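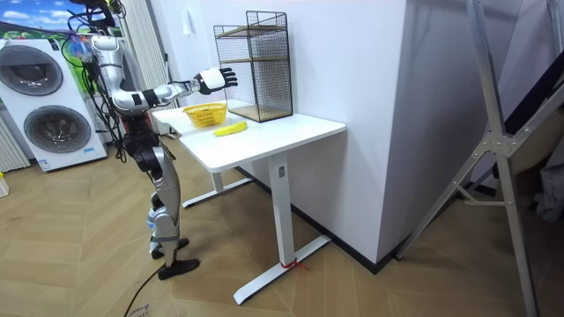
Minutes of the fault review, Flaveck basket task, October. Present: Suqin Jin, Xuelian Cai, and me taking notes (I lost the draw again). We went straight to the wrist fault, as that was the whole reason for meeting. I started by reading out my bench notes, then we argued for a bit about what "stopped" means. Xuelian's point was that when the arm freezes it doesn't go limp. It holds wherever it was, which can easily be out over the desk with the fingers spread, right by the mesh shelf, and that looks an awful lot like a robot that's just thinking. I've reached past it myself to move the banana. Not doing that again!

What we know so far. The right wrist dropped off the bus 12 times in 90 runs. Each dropout lasted under 2 seconds and then the wrist came back by itself, and this is the part none of us like — it came back and carried on toward the old target. On one of those the basket got shoved and ended up on the floor. No damage, nobody hurt, but I was standing closer than I should have been.

Suqin went through the Stundero logs and thinks it's the connector, because the dropouts bunch up when the forearm rolls inward to get both palms facing each other. I thought it was the new Gimum firmware. We agreed that I have no evidence for this, so it goes down as "possible" and Suqin's goes down as "likely."

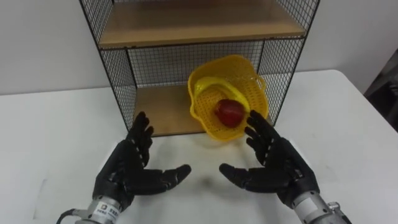
Xuelian asked why the restart is automatic at all. I had to own up to that one. I switched it on during setup so I wouldn't have to walk over and clear the fault every time, and then I forgot about it. It's off as of this meeting. From now on a dropout means a full stop, and a person clears it by hand.

We also talked about the cable on the floor. Suqin caught a foot on it last month and would like it taped down or rerouted before anything else gets done in there. No argument from either of us.

Still open: whether to keep running one-armed while we wait for the part from Qin. Xuelian says yes, I say no, Suqin wants to sleep on it.

Actions
Me: reseat the right wrist connector, then 20 slow runs with no one inside the tape line.
Suqin: floor cable, and send the logs to Gimum.
Xuelian: write the new stop rule and stick it on the wall by the desk.

We meet again at 2 once the slow runs are in.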